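OK, thread time. A few people asked how we write rules for the kitchen tasks in sim, and my answer kept getting longer, so I'm putting it all in one place. Get a coffee.

Background for anybody new: I look after task definitions on a small team. Robot, kitchen, stove, a job to do. My part is deciding what counts as doing the job properly, and then writing it down so that two strangers would agree on it.

That last bit is the whole fight. When I started, our written rule for the stove tasks was one line long: "robot completes the task without unsafe behavior." Great! What's unsafe behavior? Ask Ognjen and he'd say contact with anything hot. Ask Natália and she'd say contact with anything you weren't asked to touch.

They both scored the same 400 episodes that April. They disagreed so often that we threw out both sets of scores and went to write an actual standard. (Sorry, Ognjen. I know that was your whole week.)

So, rule one in the Wosetti doc, and the one I'd tell anybody to steal: name what the robot is allowed to touch, per task, before you run anything. If the task is "move the pan," it may touch the pan and the pan handle. Everything else on that stove is off limits, grates included.

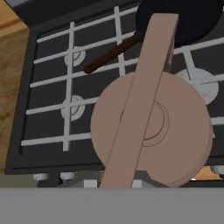 Rule two is about approach. We used to score only the end state, so is the pan where it should be, yes or no. The trouble is you can get a pan anywhere by shoving it. A policy learns to shove really fast if you let it, and your success numbers look fantastic while it does.

Now the doc says a carry is a carry. Handle gripped, pan lifted clear of the grate, pan set down. Sliding is its own category and it gets its own score. I got pushback on this from people who said sliding a pan is fine, everybody does it at home. True! I do it at home. I also want to know which one I'm looking at when I read a results table.

Rule three, knobs. Oh boy, the knobs.

Any contact with a control knob gets logged, even if the knob doesn't turn. Chiến wrote that one and I argued against it for two meetings, because I thought it would drown us in tiny brushes that don't matter. He said log it now and decide later what matters. He was right and I was annoying about it.

The reason I came around: a knob brush in sim costs you zero. On a real range it might be a lit burner. If your log can't tell you which runs brushed a knob, you have no way to go back and find them when somebody finally asks. And somebody always asks.

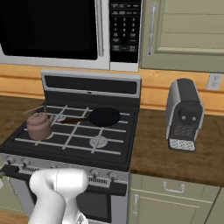
Related, and I'll die on this hill: the arm's body counts. Early on our contact check only looked at the fingers, so an arm could lean its whole forearm on an oven door and come out spotless. The rule now says any link, any object, same log. It was a pain to add and I'd do it again tomorrow.

Rule four is the one new folks skip, so I put it in capital letters in the doc. RESET MEANS RESET. Every episode starts from a layout that's written down somewhere, with the seed. If you nudged something while debugging, you reload. You don't drag it back to where you think it was. Lutfa once spent a whole Wednesday chasing a "regression" that was a kettle two inches over. She's allowed to tell that story, and I'm just borrowing it.

Rule five: vary the clutter and write down how you varied it. A stove with just a pan on it is a different task from a stove with a pan and another thing next to it, even if the instruction is word for word the same. We report those separately. If you average them you get one number that describes neither.

Small side gripe – please, please don't swap the counter objects halfway through an evaluation and then keep the same task name. We have a version field. It's right there. It wants to be used.
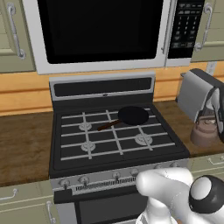

Rule six covers stopping. Every task needs a time limit and a definition of giving up. Ours says that if the gripper hasn't made allowed contact by the limit, it's a fail with the reason "no approach," and that's kept apart from "approached, didn't grasp." Špela pushed for splitting those and it's the most useful column we have. One of them is usually a planning problem and the other one usually isn't.

What we haven't figured out: near misses. How close to a knob is too close? We tried a distance threshold and everybody hated it, me included. Too tight and it flags normal reaching, too loose and it flags nothing. For now there's a free text note and a person watching the replay. If your team has a rule for this that you don't hate, I want to read it.

Also, somebody in the replies to my last thread asked if all this slows us down. Yes. Writing up a new task used to be a quick afternoon thing and now it isn't. Arguing over scores used to eat way more than that though, so I'll take the trade.

I'm cleaning up the stove section of the doc this week, mostly taking out my own snarky comments. The drawer section is still a mess, so don't ask me about drawers yet.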